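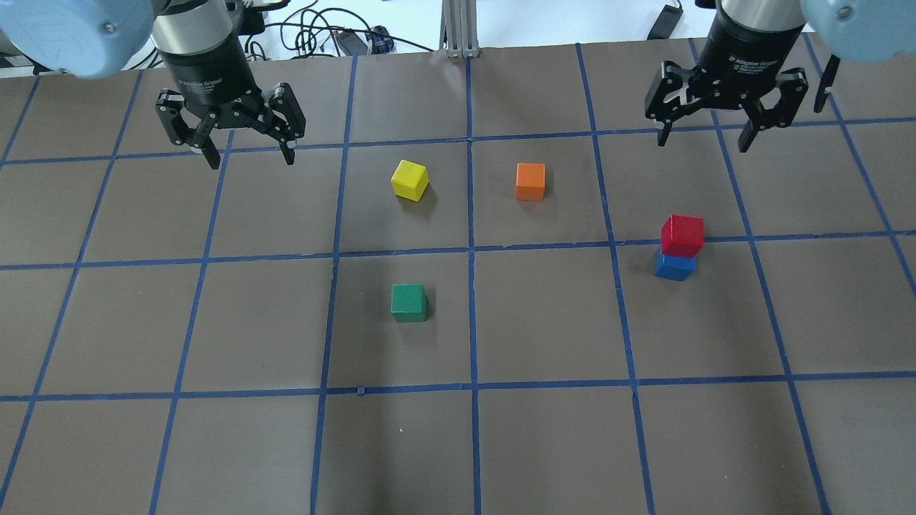

Block season is well underway at Gidey

If you've walked past the back bench at Gidey this October and heard cheering, sorry, that was us. The block stacking set has passed 200 recorded examples, and we're having far too much fun with it to keep quiet!

For anyone who joined the list recently: Driltance is our two-arm learning project, and the idea is that the arms pick up a skill from watching people do it through them. One of us drives both arms by hand from the leader pair, the computer records every joint and every camera view, and the whole run gets saved as one example. Then we move the cubes and do it again. And again. The target for this first set is 500, which sounded like a mountain back in the planning meeting and now feels pretty reachable.

The task is as simple as we could make it. Colored wooden cubes go out on the taped grid, and the driver builds a stack. Red on blue has been the favorite pairing so far, partly out of habit, so we've started drawing the order from a coffee mug before each run to shake things up. Sumeya Yimer wrote the slips, and she also laid the blue tape on the brown tabletop, which has turned into the most useful thing on the whole bench. With squares to point at, you can call out a starting layout in a couple of words and the next person sets it up without squinting at a printout. The grid doesn't have to be perfect (it isn't, a few of the crossings overlap and there's a stub sticking out), and the cubes don't get squared up to the lines either. We want some of them turned a little. A model that has only ever met tidy cubes gets very confused by a crooked one, as we found out with last spring's set.

Kedir Asfaw has been going through the saved runs in the evenings and sends back the nicest notes. His big one this month is about slowing down just before the release. When the driver opens the gripper while the arm is still drifting, the top cube lands off to one side, and the model learns the drift right along with the stacking. A slightly offset tower is fine and stays in the set. A dropped cube gets its own label, and please do keep those! Recoveries, where you fumble and then fix it in the same run, are pure gold and we have only 8 of them so far.

Other bits from the bench. Sessions run best at 4 runs per driver before swapping, as hands get tired and the motions get sloppy after that. Please start each run with both grippers open and up over the far side of the table, even if you only plan to use one arm. Allov, our labeling tool, now lets you add a note while the run is still saving, so there's no more scribbling on the back of your hand. And Gestholm has offered us a second bench for the winter, so we may get to record cups and lids next, which I have been wanting to try for ages.

Driving slots are open from 3 p.m. most afternoons. No experience needed, and the first few runs go in a practice folder anyway, so come and make a mess of it with us. Write to Sumeya if you'd like a slot, or to Kedir if you'd like to help with the labeling.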